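Folding Knitted Garments on a Covered Table
Project report, Rirasano module, second term

1. Background

The brief for the Rirasano module asked each group to take one household task, break it into stages and find the stage in which most of the variation arises. Our group took the folding of washed clothes. Washing and drying were left out, as both are largely governed by the machine. Folding depends on the person, the garment and the surface, and we wanted to know how much of the untidiness in a finished stack could be put down to the surface and the way the garment was laid out on it.

An earlier group, working under the project name Trornard, had looked at shelf storage and reported that most stacks leaned towards the side on which the sleeves had been tucked. They did not record how the garments had been laid out before folding. We started from that gap.

2. Room and furniture

The work was done in a shared hall. The washing machine, a white front loader, stands between two light wooden tables. The table on the left doubles as a writing desk and was in use for notes and laptops. The folding table faces this row, so that the person folding looks towards the machine. It is large enough for an adult T-shirt to be spread out at full width with folded items left at the far end.

We considered folding on top of the machine, as many people do at home. The top is too narrow for a spread T-shirt, and in our hall it also tends to collect cups. A garment has to be folded in half before it will lie there, so the layout stage is lost altogether. The idea was dropped after the first trial.

In the early trials garments were held up by two points and lowered on to the table. A knitted garment held in this manner sags in the middle, and the fold formed by the sag reaches the table first. If the fold hangs over the near edge, the lower layer is left behind when the garment is drawn back. 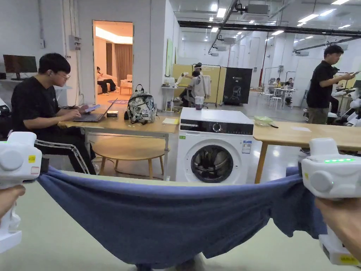
3. Garments

Two kinds of garment were used. The first was short-sleeved T-shirts, mostly blue, of a soft knit that creases easily. The second was denim jeans, which hold a fold well and were used as the reference item. Once folded, the jeans were put at the far left end of the table and left there while the T-shirts were worked on. They took up little space and gave a straight edge against which a shirt could be judged by eye.

Colour has some bearing on the results. On a pale surface the outline of a blue shirt is clear and a misplaced sleeve is noticed at once. A beige item was tried and its edge was much harder to follow. Those folds are not part of the totals given below.

4. Layout stage

Layout was defined as everything between the garment first touching the table and the start of the first fold. The steps were fixed as follows.

Place the shirt across the table, parallel to the near edge.
Draw both ends outwards until the fabric stops sagging.
Lower the ends and let the fabric settle.
Smooth the hem.
Check the sleeves and collar for bunching.

The second step caused the most trouble. A T-shirt drawn out sideways becomes flat along the line between the two holding points and stays loose elsewhere. The slack gathers as a crumpled fold along the free edge, or as a raised peak where a sleeve joins the body. Pulling harder does not remove the peak. It has to be let down and smoothed separately, and the holding points then have to be found again.

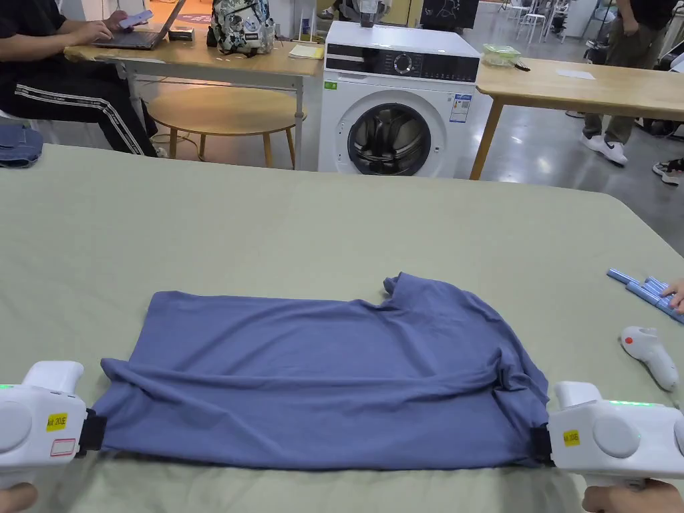
Page last changed: July. Sections 4 and 5 revised after marking.

Smoothing by hand was timed against smoothing by a short pull at the hem. The pull was quicker. It left more diagonal creases across the body of the shirt, particularly if one corner was pulled before the other. With both hem corners held and drawn back together, the creases were shorter and lay closer to the side seams.

The collar end was left free in both methods. With a shirt laid face down and the hem nearest the person folding, the collar and shoulders are the part furthest away and the last to be looked at. A sleeve curled under at this point is folded in with the rest and shows up later as a lump in the stack. We had at first put such lumps down to poor folding. When the trial sheets were read back, almost all of them belonged to shirts on which the fifth step had been skipped.
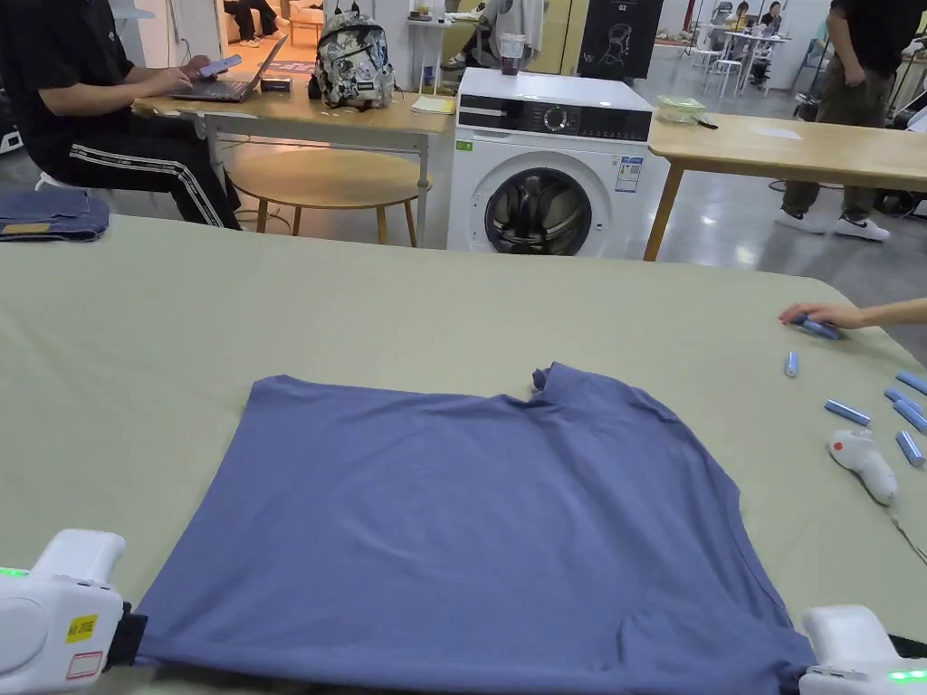
5. Results

In all, 281 T-shirt folds were logged. Each was marked on a scale of 3 grades: square, usable and refold. The grade was given by a member of the group who had not made the fold.

Shirts that had been through all five layout steps were mostly graded square. Shirts on which the collar check had been left out were mostly graded usable, and they made up the larger share of the refolds. The order of the folds themselves (sleeves first or half fold first) made a smaller difference than expected. We had planned to report it as the main finding and have moved it to the appendix.

The jeans gave few refolds under either order and are not discussed further.

The table covering was also compared. A bare top let the shirt slide when the hem was pulled, so the whole garment moved and the creases moved with it. A cloth cover held the underside still. We used the Drendano cover from the store cupboard, a plain cloth with no marked lines. A cover with printed guide lines, sold under the name Shirima, was looked at and not bought. It cost more than the module allowance and the lines were spaced for children's sizes.

6. Sleeves

Long sleeves were tried at the end of the term on a few garments only. A long sleeve behaves like a narrow tube. Lifted by the cuff, it rolls in on itself and follows the hand in a curve, and the twist stays in it when it is put down.

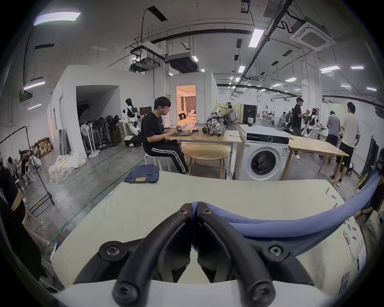 The best result was had by laying the cuff down first and working back towards the shoulder, which pushes the twist into the wider part of the sleeve where it can be smoothed out. There were too few trials to give a figure, and the two group members who did them disagreed on how far up the sleeve the smoothing should begin.

7. Limits of the work

All folding was done standing, at one table height. Taller members of the group reported that the far end of the table was easy to reach and the near edge awkward, and the shorter members reported the opposite. Table height should have been recorded as a variable from the start.

The hall was shared with other groups for the whole term. Tables were moved between sessions, and the folding table was not always set at the same distance from the washing machine. We do not think this affected the grades, though it did affect how long it took to fetch each garment, so fetching time has been taken out of the timings.

The store cupboard list gives some 2,000 items of clothing held for use across the module. Our garments came from a single shelf, and the results should not be carried over to shirts with buttons or to heavier knits.

Appendix A holds the trial sheets and the comparison of fold orders. Appendix B gives the grading scale with the wording used for each grade.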